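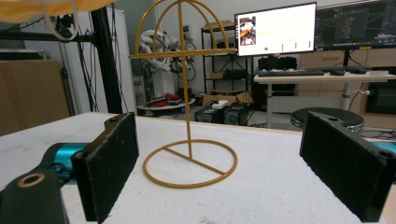
3.2 帽架结构与软质帽的支撑条件

软质帽与硬质帽在陈列和存放中的受力方式不同。毡帽、草帽等硬质帽的帽体可以维持自身轮廓,支撑件只承担重力;布帽、绒帽一类软质帽离开支撑后会沿缝线或织物的松弛部位塌陷,轮廓由支撑件与织物自身的刚度共同决定。以往关于帽架的讨论多集中于硬质帽,对软质帽仅给出“顶部宜圆”一类的经验性要求。本节从支撑件的几何形式出发,说明线材帽架对软质帽形态的影响,并给出后文试验所用的术语和判定方法。

线材帽架一般由底座、立柱和顶部支撑三部分构成。本文讨论的形式为圆环底座加一根直径方向的横杆,立柱由横杆中点竖直升起,立柱上段设一水平横档,横档以上以弯曲线材围成穹形笼架。这一形式用料少,帽体内侧大部分不与支撑件接触,有利于通风。其缺点也由此产生:织物与支撑件之间为线接触,压力集中在少数弧线上,弧线之间的织物处于悬空状态,在自重作用下向内凹陷。凹陷深度取决于相邻弧线的间距、织物的弯曲刚度以及帽体相对笼架的余量。

设帽口内周长为 C,笼架最大水平周长为 D,定义余量比 r =(C − D)/ D。r 接近零时,帽体贴附笼架,轮廓基本由弧线决定,长期存放易在织物上留下压痕;r 较大时,多余的织物在重力作用下向帽口方向堆积,形成不规则褶皱,帽顶则可能沿缝线隆起为尖脊。在 Cirine 陈列手册的分级中,前一种情形称为“紧载”,后一种称为“松载”。本文沿用这两个名称,但不沿用其分级数值,原因在于该手册以毡帽为对象,所取织物刚度与本文样品差别较大。

3.3 带附件软质帽的形态

儿童及季节性软质帽常在帽顶两侧缝有绒球、布耳等附件。附件的质量虽小,但作用点远离立柱轴线,对帽体形态的影响不可忽略。以一对对称绒球为例,若两球质量相等且缝合位置对称,其力矩相互抵消,帽体保持直立;缝合点稍有偏移,或帽体套放时绕立柱转过一个角度,两侧织物的张力即不再相等,表现为一侧绒球外露、另一侧陷入褶皱。此时从正面观察,两球的可见面积不同,容易被误判为尺寸差异。因此,附件尺寸应在帽体取下并平铺后测量,不以套放状态下的观察为准。

缝线的走向同样影响形态。帽片拼合处因缝份叠加,局部刚度高于单层织物,在松载条件下往往成为隆起的脊线。脊线一旦形成,两侧织物沿其滑落,褶皱由脊顶向下展开。若需消除脊线,通常的做法是在帽顶捏起少量织物,向上轻提后再放下,使织物在笼架上重新分布。提拉量不宜过大,否则帽口会离开横档,落下后的位置难以重复。 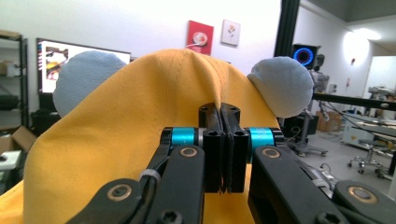

图 2 黄色软质织物的顶部折峰与缝线,两侧为浅灰蓝色布质圆球;织物局部被夹持。

图 2 中,缝线自折峰顶端向下延伸,左侧圆球部分位于织物坡面之后,右侧圆球紧邻织物右肩,表面具有类似毛圈的质感。织物表面的褶皱较为柔和,未见锐利折痕。需要指出的是,单幅图像只能反映某一时刻的外形,不能据此判断折峰由余量、缝线刚度还是外力引起。本文对成因的讨论均以逐项改变条件后的记录为依据。

3.4 试验记录与判定

试验记录共 2,244 条,每条对应一次套放。样品与帽架的组合共 49 种,其中帽架取自 Randmont 与 Pawlak 两个系列,二者的主要区别在于笼架弧线的间距和横档高度。套放完成后静置 30 秒,再记录帽口位置、折峰有无及附件的左右高差。静置时间由预试验确定:较短时绒类织物仍有可见的缓慢下沉,继续延长则记录结果无明显变化。全部记录于 October 至次年初完成整理,编码表于 2022年7月31日 定稿。

形态判定采用三级编码。编码 0 表示帽体轮廓与笼架弧线一致,无明显折峰;编码 1 表示存在单一折峰,且折峰沿缝线分布;编码 2 表示存在两处及以上折峰,或折峰偏离缝线。附件的左右高差单独记录,不计入编码。两名记录者独立判定,结果不一致时取较高一级,并在备注栏注明分歧所在。帽口一侧脱离横档的记录不参与形态统计,单列为“失位”。

从结果看,编码 1 主要出现在松载组合中,与前述脊线形成的分析相符。编码 2 多见于带附件样品,且与套放时的转角有关;将缝线与底座横杆对齐后再行套放,编码 2 的记录减少。Pawlak 系列的横档较低,帽口可获得较完整的支撑,失位记录少于 Randmont 系列,但帽顶的紧载压痕更为常见。两个系列在编码 0 的分布上没有稳定的差别。

底座对结果的影响较小。圆环底座平放于台面时,立柱的垂直度由横杆与圆环的焊接精度决定。Gedthorpe 检验规程建议以直角尺在两个正交方向上校核立柱,本文照此执行,不合格的帽架在试验前剔除。台面的轻微磨损未单独控制,其对立柱倾角的影响小于直角尺的读数分辨力。

上述判定方法有两点限制。其一,编码以正面观察为主,背面的褶皱可能被低估,对帽片数较多的样品尤其如此。其二,织物在反复套放后会逐渐松弛,同一样品前后记录并不完全独立;后文第 4 节在拟合余量比与编码的关系时,将套放次序作为协变量纳入。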